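# Refinishing a light butcher-block tabletop: penetrating oil or film finish?

**Shagufta Bhutto**, posted 26th November

I have a light wooden butcher-block top that needs a new finish. The current one is a penetrating oil from Lauritsen, applied by the previous occupant of the unit. I do not know how many coats it got or when. Water no longer beads anywhere on the surface, and a damp glass leaves a gray ring that takes a day to fade.
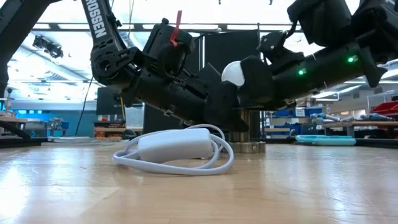 Middle of the top.

Conditions:

- Indoor use, no food preparation.
- Relative humidity close to 50 percent in summer, a good deal lower once the heating is on.
- A pin meter gives a reading of 7 percent at the ends and slightly more in the middle.
- The underside was never finished, as far as I can tell by feel.
- The top is fixed to a steel frame with screws through plain round holes.

I have two products on the shelf. One is Cidard hardwax oil, unopened. The other is a water-based polyurethane from Staltov, half a can, bought in October. I would prefer the polyurethane for wear, but I have read that it will not bond over oil. Is that correct when the oil is old? If it is, how far down do I need to sand? I also want to avoid changing the color much. The wood is pale, and oil-based products have turned other pieces of mine yellow.
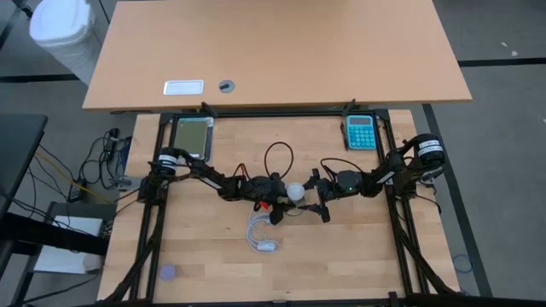

### Gönül Karaca

Old oil is less of a problem than fresh oil, but it still has to be checked. A drying oil that has fully cured is a solid and will usually accept a water-based finish after abrasion. A non-drying oil, such as mineral oil, never cures. It stays liquid in the pores and will cause fisheyes and peeling no matter how long you wait. Find out which type you have. If the Lauritsen can is still around, read the label and look for linseed or tung. If it is gone, lay a piece of white paper on the top with a warm iron over it for a few seconds. A translucent stain on the paper points to oil that has not cured.

If the paper stays clean:

1. Wipe the whole surface with mineral spirits and change the rag often.
2. Let it dry overnight.
3. Sand at 80 grit only where there are rings or dents, then 120 and 150 over everything. Stop at 150. A finer surface gives the polyurethane less to hold on to.
4. Vacuum, then wipe with a cloth barely damp with water to raise the grain. Dry for two hours and knock it back lightly with worn 150.
5. Brush one thin coat of dewaxed shellac, blonde grade. It bonds to traces of oil and the polyurethane bonds to it.
6. Apply three coats of the Staltov, sanding at 220 between them.

Blonde shellac adds a slight warmth to pale wood. Try it on the underside first.

If the paper stains, do not use the polyurethane. Sand to 120 and use the Cidard, two thin coats, buffed off after 15 minutes. Hardwax oil is not as resistant to standing water, but you can repair one spot without stripping the rest.

Whichever you choose, finish the underside as well. With one face sealed and the other bare, the top will take up moisture unevenly and cup. One coat fewer on the bottom is acceptable.

Do not leave the oily rags in a pile. Spread them flat outdoors until stiff.

### Shagufta Bhutto

Thank you. I ran the iron test at both ends and once near the middle. The paper was clean at the ends. The middle left a faint mark about the size of a coin, so I repeated it a hand's width away and got nothing.

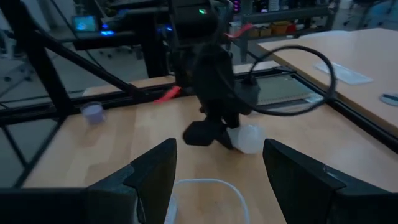

I then wiped the marked spot with mineral spirits and will test it again tomorrow. If it is clean the second time I will go ahead with the shellac and polyurethane. The can from Lauritsen is gone, so I cannot confirm the type. Would one local spot be enough reason to switch to the hardwax oil?

### Gönül Karaca

One faint spot, no. It could be wax or furniture polish. If it marks the paper again after the wipe, scrape that area with a card scraper and repeat. Two failures and I would switch.

### wotness_joiner

just sand it and put the poly on, did my kitchen in Wotness that way and its fine four years later. never heard of the iron thing

One point on the frame though. Round screw holes are wrong for solid wood. The top moves across the grain with the seasons and fixed screws will split it or bow the frame. Slot the holes across the grain, leave the center ones round, and use washers. Do it while the top is off for the underside coat.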